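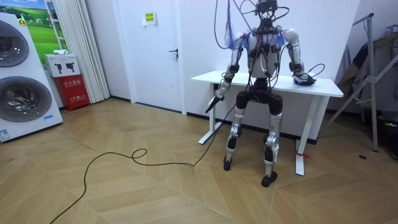 3.2 Collecting demonstrations by remote control

All of the demonstrations used in this paper were given by a person driving the whole body of the humanoid. We had good results in earlier work with hand guiding, where the teacher holds the robot by the wrists and moves the arms through the task, and we still love it for tabletop work. It gives very clean contact data! The trouble starts as soon as the robot has to stand and balance on its own legs, for a teacher pushing on the arms is also pushing on the balance controller, and the two end up arguing with each other in the recorded forces.

With Rornora, our remote control interface, the teacher stands clear of the robot and wears a light headset and a pair of hand controllers. Wrist poses are sent to the robot and turned into joint targets by a whole-body solver, which also picks the foot placement and the height of the pelvis. The teacher never has to think about the legs. We expected this to feel strange, and for the first few minutes it does, but people settle into it quickly and soon start doing things we had not planned for, such as leaning on furniture with one hand while working with the other.

That last habit turned out to be one of the most exciting parts of the data. Figure 2 shows the robot in our home-like test room with one hand on the top of a standing desk and a small handheld object in the other, held low and pointed toward the floor. We had no support contacts in our original task list. After seeing the first sessions we added a contact label for each hand, so that the policy can learn a resting hand and a working hand as two different roles.

Figure 2. The humanoid in the test room, with one hand on the desk and the other gripping a small handheld object.

The task set, which we call Skiketti, has 6 household tasks, and we recorded 46 demonstrations of each. Four teachers took part, and three of them had never driven a robot before. Each one got a short practice period and then went straight to recording. Failed attempts were kept and marked as failures. We strongly encourage other groups to do the same, as the recoveries inside them are some of the richest motion we have: a missed grasp, a shift of the feet, a second try from a better angle.

Recordings were cut into segments with the Manninen tool, which looks for pauses in wrist speed and changes in hand contact. Two of the authors then checked the cuts by eye. Most needed no change. The cuts that did were nearly all in places where the teacher had stopped to look around, and a pause of that kind carries no meaning for the task. We trimmed these before training but left them in the raw files, so that anyone who wants to study how teachers search a room through a headset can do so.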